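Busow tabletop episodes: data card and notes

Last updated: Monday, November 25, 2024

What this is

Busow is a set of simulated tabletop manipulation episodes, plus the scripts we use to replay them and score a planner against them. It holds 856 episodes, all rendered, with one arm and a cluttered table in a furnished room. There is no real-robot data in it. If you read a claim somewhere that a policy "works on Busow", please read that as "works in a renderer", and then ask how many attempts it took.

The maintainers are Haf Landeg (replay and scoring) and Trefor Powell (planner, scene loading). The card was written mostly by Haf, with corrections from Trefor where he could be bothered to argue.

Why we keep it at all

We set out in January to check a claim in our own grant report: that the Lougher planner copes with clutter. The tests behind that claim used four blocks on a bare table. Busow is what we built to see if the claim held once the objects had awkward shapes and stood near the table edge. So far it holds in part, and the part where it doesn't is more interesting to us.

Views

Each episode has a wrist view and two room views. They are rendered from the same simulator state at each step, so they should agree about where things are. Any policy that does well on the room views and badly on the wrist view (we have seen plenty) deserves a hard look.

The wrist view is the one people underrate. The gripper takes up a good deal of it, the tabletop has almost no texture, and a grey tray can fill the bottom of the picture with its near side missing. Depth from a single wrist picture in those conditions is a guess, however tidy the output looks.

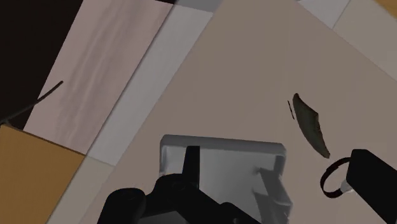 Wrist view: tray and gripper at the lower edge, slender green object to the right.

We tried three off-the-shelf segmenters on wrist views like this one. All of them were happy with the tray. With the thin green thing they gave us a different answer nearly every time the arm moved, and two of them were most confident when they were most wrong. We now log the confidence value but don't use it for anything. Trefor would like to drop it from the files. I'd like to keep it as a warning.

Objects

The objects come from a general household and toy library, with some loose mechanical parts thrown in. Names in the metadata are the library's own and we don't vouch for them. Several grey parts have names that tell you nothing useful, and we have left those as they were so that nobody's language model gets a free hint.

Scale is the other trouble. The library's models were made by different people with different ideas of how large things are, and the loader's rescaling step is a rule of thumb. You will find a vase and a model ship of much the same importance to a collision checker, on a table where a person would see a vase, a toy and a mess.
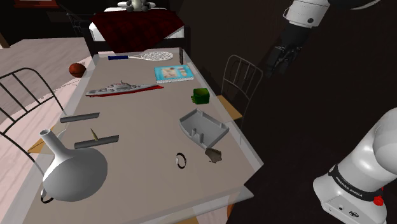 Collision shapes are the first thing to check if your results look too good. The default setting wraps each object in a convex hull, so a mug is solid all the way through and the tray has a lid you can't see. Under that setting our planner never once put a finger inside the tray, and we very nearly reported this as careful behaviour. Turn on the split hulls (collision: split in the scene file). It is slower. Use it anyway.

The same goes for the chairs. Their backs are made of thin rods, and with plain hulls the planner treats each back as a board. Paths get longer and safer, and the reason has nothing to do with planning.

Planner results, such as they are

The Lougher planner samples grasps, throws out the ones that collide, and then looks for a path. On the bare-table tests it needed a median of 10 samples to find a grasp it could reach. On Busow the same figure is 24. The arm can get there in most cases, but it uses up the planning budget doing so, and the bare-table number is the one that ended up in the report.

The worst run we have on record took 1,517 samples for a single grasp and then produced a path that swung the elbow out and back for no purpose I can work out. It counts as a success in the scoring. I don't think it should, and there is now a flag (strict_path) that marks such runs as failures. It is off by default because turning it on makes everybody's numbers worse, ours included. You should turn it on. 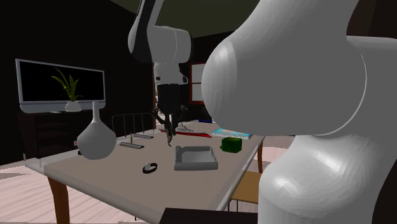

Self-occlusion is a fair test that few planners seem to be put through. From some room viewpoints the arm's own links hide a large share of the table, and a perception module that forgets what it saw a moment ago will tell the planner that the hidden part is free space. Ours did exactly this until the summer. The fix was dull: keep a map, mark cells as unknown when a link covers them, and only clear them after a proper look. We lost a little speed. We also lost a certain amount of pride over how long it had been going on.

Lighting

Much of the background in these rooms is close to black. Please don't train a background remover on it and then tell us about its accuracy.

Running it

Unpack the archive, set BUSOW_ROOT, and run replay.py with an episode number. The scorer is score.py and takes the same arguments. If the replay drifts from the stored joint states, your physics step is probably different from ours; the right value is in config/sim.yaml. We have had a clean replay on two machines at Hulthorpe and a bad one on the shared machine at Flerville, and we don't yet know why.

Known faults

- Some instruction strings name an object that can't be seen in the wrist view at the first step.
- Timestamps are simulator time. Do not use them to claim a planning rate.
- The test split shares object models with the training split. It says nothing about new objects, and we'd be grateful if people stopped using it that way.

Comments (3)

gwenith_r: Switched on strict_path and lost our best result. Thanks, I think. Could the README say that old scores aren't comparable?

T. Powell: Fair point, will add. Also, for the record, the elbow swing is a joint limit problem and Haf has had my notes on it for weeks.

mossbank: Does split collision work with the older loader? Mine falls back to hulls without a warning.

We use cookies to remember your settings and count visits. Accept all | Manage choices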